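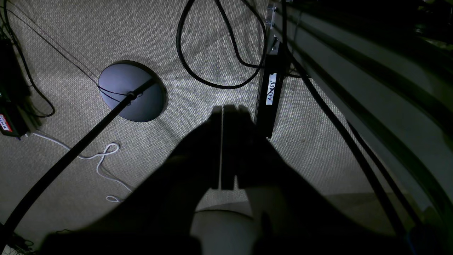

Plugging in at Plukance: a talk with Olga Arruda about shore power

It was a quarter past six in the morning when I got down to the inland quay at Plukance, and Olga Arruda had already been there long enough to finish one flask of coffee and open another. She looks after the electricity supply for moored vessels, a job that did not exist when she first came to the port, and she had suggested the early start herself. "If you come at ten you'll see boats," she told me. "If you come at six you'll hear them, or with a bit of luck you won't."

She had a point. There were five barges tied up along the wall, all with people living aboard and at least two with breakfast under way by the smell of it, and what I could mostly hear was gulls. Further down, past the grain berth, one boat was still running its generator, and once she had drawn my attention to it I couldn't stop noticing it, a flat sort of drone that came through the soles of the feet as much as through the ears.

"That one's an older boat and her plug doesn't match," Olga said. "The skipper's a lovely man and he'd like to connect. We're working on it with him."

For anyone who hasn't followed this (and I hadn't, not properly, until the port sent out its little leaflet in March), shore power simply means that a vessel lying at the quay takes its electricity from the land. Fridges, lights, heating, pumps and the skipper's television all need feeding whether the boat is moving or not, and for most of the history of motor barges they were fed by burning diesel in a small generator, all night, every night, often under somebody's bedroom window. Plukance had a great many bedroom windows put up along its old warehouses, and the letters followed.

Starting with the wrong boxes

The first connection points went in at the upstream end, and Olga is cheerfully frank about how they turned out. They were a standard marina type, meant for pleasure craft, and they were neither strong enough nor high enough up the wall. "We had a wet spring and the river came up, and I spent a whole afternoon in waders switching things off one after another. I remember thinking, well, Olga, you signed for these."

The replacements came from Dolitz, who make heavier cabinets for working quays, and they stand on concrete plinths that came up to my ribs. There was some grumbling about the look of them. There was rather more grumbling about the cable, all 682 metres of it, which had to go into a trench under the cobbles on the town side, with the road shut and the bakery's deliveries coming round by the church. Olga still buys her rolls there, and says she was forgiven by the summer.

What she hadn't expected was how much of the work would be about the last few metres, from the cabinet to the deck. A loaded barge sits low and an empty one sits high, and the river has its own ideas as well, so a lead that hangs nicely at supper time may be pulled tight as a washing line by dawn. After several goes they settled on a swinging arm for the heavy leads at the busiest berths. At the others the crews carry their own, and the port keeps spares in the store by the lock office.

"People think of it as an electrical project," she said, pouring me a coffee that I had twice said I didn't need and was by then very glad of. "I'd say a good half is ropes and hooks and where you put your feet. I wanted a deckhand to be able to do it alone, in the rain, in gloves, at the end of a fourteen-hour day. If it's fiddly they'll start the generator, and so would I."

The meter and the bill

We walked up to the lock office to look at the figures, which are kept in a spreadsheet Olga built herself and is plainly fond of. Last winter the port recorded 2146 overnight connections. The winter before, with the first lot of boxes, it was a good deal less than half that, and she had at one point been asked quite sharply at a meeting whether anybody wanted the thing at all.

Paying used to be a nuisance. Skippers had to ring the lock office, give a berth number, and then sign a slip in the morning, which was no use if they wanted to be away by five. Now there's a card reader on each cabinet, and the crew can look up afterwards what they used. The price per unit is fixed for the season. Olga argued hard for that, on the grounds that skippers will put up with a price they don't much like far more readily than one they can't guess.

I asked whether it comes out cheaper than diesel, and she wobbled her hand in the air. It depends on the age of the generator, she said, and on what the skipper paid for the last tankful, and on whether you count the oil and filters and the hours on the machine. Some of them do count it, very carefully indeed, with a pencil. Others told her that what they were paying for was a night's sleep, and they'd have paid more, though she asked me not to make too much of that in case it gave anyone in the accounts department ideas.

The ferry question

The other half of her working life at the moment is the So, the small car ferry that crosses between Plukance and Motberg, and which nearly everyone reading this will have waited for at some time or another. The So still runs on diesel, but since her last refit she has gone on to the shore supply at night, at the Plukance side, and her crew are some of the scheme's warmest supporters. The engine room is kept warm, the bilge pumps run off the land, and the first hand aboard in the morning walks into a lit wheelhouse.

Over the past year she had 2871 hours on the cable. Olga had that one ready without looking it up, and then looked it up anyway to be sure, scrolling down with her glasses pushed into her hair and her nose very near the screen. The figure includes the stretch when the ferry was laid up with her steering trouble, so she doesn't expect to match it this year and would be rather sorry if she did.

There's nothing on the Motberg side yet. The landing over there sits at the end of a long lane with a thin supply, and anything heavier than a kettle, as she puts it, would need a new line from the village. She has been across several times to talk it through and was given excellent plum cake on each visit. The landing is used by the ferry and by a few fishing boats, so it's difficult to make the sums look respectable, and she doesn't pretend otherwise.

"I could put in something small, and everyone would be pleased on the day," she said. "Then in two years we'd want an electric ferry and it would all be too small and we'd dig up the lane again. I've dug up one road too soon already. I'd like to wait and do it once."

By this time it was getting on for eight and the barges were beginning to stir. A young deckhand came along to unplug, nodded to Olga, turned the handle on the cabinet, waited for the lamp, pulled the lead and slung it over his shoulder, and the whole business took less time than it has taken me to write down. She watched him do it with the look of somebody watching a nephew ride a bicycle. Then she went over and wiped the lid of the socket with her sleeve, I think out of habit.

Since so many people wrote in after the leaflet, I had brought a few of their queries along, and she was kind enough to go through them with me over the last of the coffee. 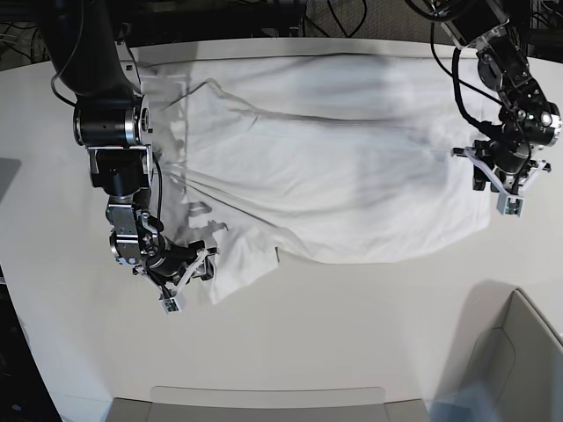
Can a visiting barge use the supply without booking ahead?

Any vessel with a matching plug can connect at a free berth and pay at the card reader on the cabinet. The lock office only needs to hear from you if you want one of the berths with a swinging arm, or if you plan to stay longer than a week.

Several readers had asked about cruise boats, and on these Olga was more careful. The long river cruisers use far more power than a barge does, with their kitchens and laundries and air conditioning, and the present cabinets weren't bought with them in mind. They can lie at the downstream wall, where there's a separate larger connection, one boat at a time. When two come in together, the second runs her generator, and she knows perfectly well that people on the hill can hear it. A second large connection is in next year's budget as a request. She wouldn't be drawn any further than that.

One gentleman wanted to know if the river rising again would put the whole lot out. The new cabinets stand well clear of the level that caught the old ones, and the sections can be switched off separately from the lock office, so the waders have been hanging on their peg for some time. She did show me the peg.

And a lady from the warehouse flats had written only to say that she'd slept with the window open all through last summer, for the first time since she moved in. I read that one out twice, as Olga had been on the telephone to the grain berth the first time round. She asked whether she might keep the letter, and put it in the drawer with the Dolitz manuals, and then we had to break off, as the skipper with the plug that didn't match was standing in the doorway holding an adapter he had bought by post and was very keen for her to see.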